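Filed under: Facilities > Hand Tools > Walk-Through Checklists

Hegarty Building, Bench Room: Hand Tool and Bench Check
Date of check: 11/25/19
Form used: Plondwood short form, 15 items

I was asked to fill this in and add comments "where helpful." I have added them where I had them. Last April's sheet was ticked OK from top to bottom with no remarks at all, and I find that hard to believe of any room with a hammer in it.

1. Floor clear and dry. OK.
Dry on the day. The form has no line for the ramp outside, so I'm putting it here: the ramp is slick when it rains.

2. Walkway to the door kept open. OK, just barely.
Two people could pass if they liked each other.

3. Lighting over the bench. OK.
One tube hums. The form only asks if it lights.

4. Fire extinguisher hung, tagged and in reach. OK.
Tag is current. I would still like to see the bracket lower.

5. First aid kit stocked. NOT OK.
The list inside the lid says 31 items. Somebody has been living off the small bandages and the tweezers are gone. Restock it from the list, please, and not from memory.

6. Hammer: head tight, handle sound. OK.
Tried it by hand, no wobble. The form wants it "tested to Prakovent guidance," and no copy of that guidance was in the binder. I don't sign for papers I haven't read.

7. Pliers: jaws meet, pivot not sloppy, grips not sliding. OK.
A bit stiff. Stiff is fine with me.

8. Screwdrivers: tips square, shafts straight. OK with a remark.
One tip is starting to round off. It will do for light work. It will also chew up the first tight screw it meets, and then we'll hear that the screws are bad.

9. Utility knife: blade pulled all the way in when not in use. OK.
Checked before anything else was touched. I want this one looked at every time, including the times when everyone is sure.

10. Electrical tape: sticks, not dried out, not used in place of a repair. OK.
The roll is good. The second half of the question is the one that matters, and I went around looking for taped handles and taped cords. Found none this time.

11. Tools returned to the case after use. NOT OK.
The case was open on the white table with its lower tray empty. The pliers and the small claw hammer were up in the lid, and the knife, screwdrivers and tape were lying out on either side. I have heard that a molded case "makes people put things back." It has a shaped hollow for this and a round one for that, and the tools were on the table all the same. I don't think the case is to blame, but I wouldn't buy another one on the strength of that promise.
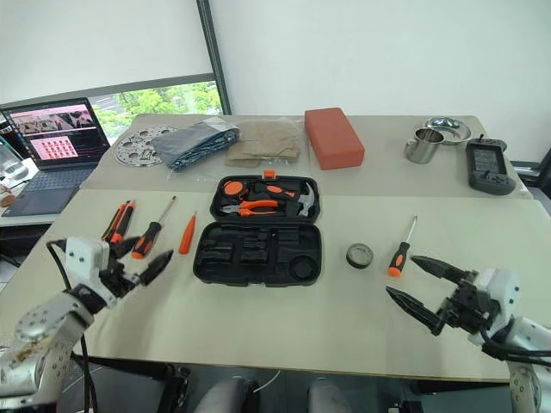

12. Bench top free of stray materials. NOT OK.
Behind the tools there was a round metal plate full of holes, two folded pieces of cloth, each in its own clear bag, and a reddish-orange foam block. None of it is dangerous. The form says "free of stray materials," though, and I can read. Either these have a shelf or they need one. The bags can stay on the cloth if it keeps the dust off.

13. Bench top sound, no loose panels or raised edges. OK, look again next time.
The top is two panels with a joint across the middle. I ran a hand along it and nothing caught. A small screw could still stop there and go missing, so I'd keep small parts off that line.

14. Shelf load under posted limit. CAN'T SAY.
The sticker on the Geso shelf says 1000. The sheet in the binder says 3000. Neither one gives a unit. I'm going with the lower number until somebody shows me why I shouldn't, and I'd like the sticker replaced with one that says pounds of something.

15. Previous findings closed out. CAN'T SAY.
There were no previous findings, see my note at the top.

Result: three NOT OK, two CAN'T SAY, the rest OK.

To do before the next check:
- Restock the first aid kit.
- Put the hand tools back in the case and shut the lid.
- Find a place for the plate, the cloth and the foam.
- Settle the shelf limit in writing.
- Put the Prakovent guidance in the binder or take item 6's wording off the form.

I don't need a reply saying these are "in progress." Mark them done on the sheet when they are done, with the date beside each.

Back to top | Contact the facilities desk | © 2019 Hegarty Building Services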